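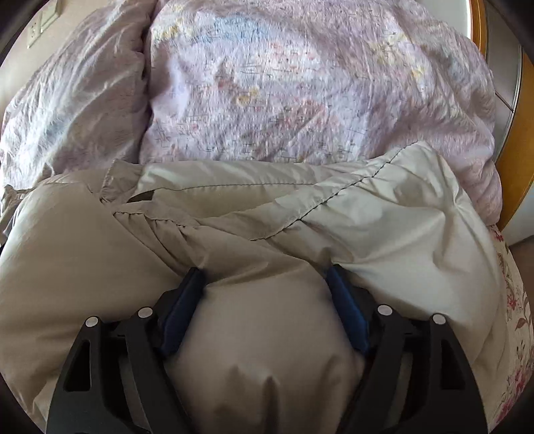 Beige garment in smooth fabric, with the floral quilt behind.

Visit report: Rudard network analyzer, Lewis Building, Astby
Posted 2024-01-23

The analog computing collection at Astby opened its ground floor to visitors for an afternoon in December. I went for one machine, the Rudard AC network analyzer, which had been out of view during rewiring. These notes cover the analyzer, the smaller Titow integrator beside it, and the condition of both as shown.

The Lewis Building is the former electrical test house. The floor is bare concrete with covered cable trenches, and the analyzer stands over the largest of them. Visitors were taken in small groups, and each group got a talk, a demonstration, and time to look at the rear of the cabinets with the doors off.

What the machine does

A network analyzer is a scale model of a power system. Each generator, line, transformer, and load is represented by an adjustable electrical unit, and the units are patched together in the same arrangement as the real grid. The operator sets the voltages and impedances to scale, reads the currents and powers at the points of interest, and multiplies back up. Planning departments used such machines for load flow, fault, and stability studies before digital programs took the work over.

The Rudard has 57 line units and 9 generator units. Each line unit carries a tapped resistor and a tapped inductor, with the shunt capacitance on separate panels so that short lines can be modeled without it. A generator unit is a phase shifter followed by a variable autotransformer. The operator turns one dial for angle and one for voltage magnitude. Real power responds mostly to the first and reactive power mostly to the second, but the two interact, and setting one generator disturbs all the others.

The supply is a motor-generator set running well above line frequency. The higher frequency lets a given reactance be had from a smaller coil, and it keeps the ratio of reactance to resistance high enough to represent transmission lines. The original set is still in place, but it is not run. A solid-state supply in a plain steel case now feeds the bus, and a label on the case says so.

The demonstration

The problem shown was a load flow on a small ring with two generators. One was held as the reference, and the other was adjusted until it delivered its scheduled power. The demonstrator set the loads first, brought up the voltage, and read each unit in turn on the central instrument desk. Selector keys connect any unit to a single set of meters — voltmeter, ammeter, and a combined wattmeter and varmeter — through amplifiers that draw very little from the model. Without them the meters would load the network enough to spoil the reading.

The first pass left the scheduled generator low. It took several rounds of adjustment before the readings held. A line was then opened at the patch panel, and the power in the remaining path was read again. The change shows on the meter at once. For a planner this was the main appeal of the machine, and it is hard to get across from a written account.

I asked about accuracy. The answer was that the coils are the limiting part. Their resistance drifts with temperature, and the tap steps are coarse at the low end. For planning work this was accepted, as the load forecasts were less certain than the model.
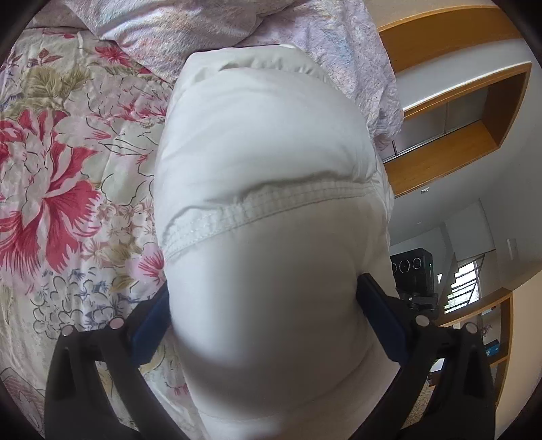

White item with a stitched band, floral sheet beneath.

The Titow integrator

Against the north wall is the Titow, a mechanical wheel-and-disk integrator with two integrating units. A small wheel rides on a turning disk, and its distance from the center of the disk sets how fast it turns. The wheel's total rotation is then the integral of that distance with respect to the rotation of the disk. The weak point in all such machines is that the wheel must drive a shaft without slipping, and it can deliver almost no torque. The Titow handles this with a follow-up servo on each wheel shaft.

With the output of the second unit fed back to the first with its sign reversed, the machine solves the equation for simple harmonic motion and should draw a closed circle on the plotting table. On the day the curve failed to close by a visible margin. Backlash in the feedback gearing was given as the cause. The gears are original, and there is no plan to replace them.

Condition and access

Wiring on the Rudard has been renewed in cloth-covered cable behind the line units only. The generator cabinets keep their first wiring, which is brittle at the terminal strips. Several dial plates are repainted, and the repainted ones can be told by slightly heavier numerals. The patch cords are a mix of old and new.

The logbooks are kept upstairs and can be read by appointment. I saw one volume — setup sheets with unit numbers, tap settings, and final readings, in pencil, with the base values at the head of each sheet. Anyone wishing to repeat an old study would have enough there to do it.

Parking is at the rear of the building, by the transformer yard. The ground floor is cold in winter, and the talk is given standing. The rear doors of the cabinets are opened only during staffed sessions.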